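Chapter 7
When the Work Changes Hands

In this chapter you will read about:
what happens to job duties when part of a task is automated
how workers teach machines the tasks they used to do by hand
why pay grades and job titles often lag behind the work

For years, Oi-ling Yen prepared furnished rooms for Lestby, a company that rents out short-stay apartments. She set out flowers, straightened chairs and cleared away whatever the last guests had left. In September the company signed a contract with Reltia to automate part of this work, and her duties changed within 2 weeks. She still handles the same objects, but much of her shift now goes to recording how each one is picked up and put down. Every recording becomes material from which a machine can learn the task.

The target set for her team was 3000 recordings. A person who is good at the old job is usually good at this one, at least at first. Yen already knew how to lift a small pot by its base and which chairs tip easily. What she had to learn was to do it slowly, the same way each time, with a tool between her fingers and the object.
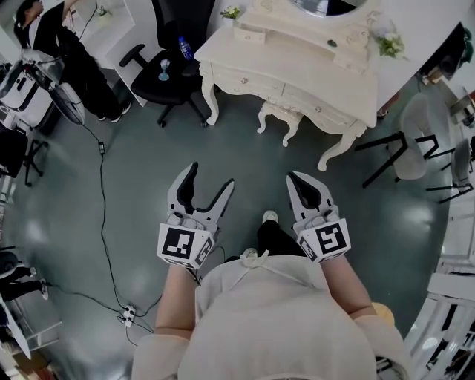 Figure 7.1 Hand-held grippers ready for use in front of a vanity table. Each one carries a square black-and-white marker.

Changes like this raise practical questions. Gonzalo Peñalver, who schedules the Lestby crews, found that the old time sheets no longer fit. Cleaning had been paid by the room – recording had no room to count. For the first 100 shifts he entered the hours by hand under "other duties." Some workers liked the slower pace. Others complained of sore wrists and asked for shorter turns with the grippers.

Section 7.1 looks at how tasks are divided between people and machines. Section 7.2 returns to the Lestby crews and the pay scale they worked out with the company.

Key terms: task, job description, demonstration, retraining, piece rate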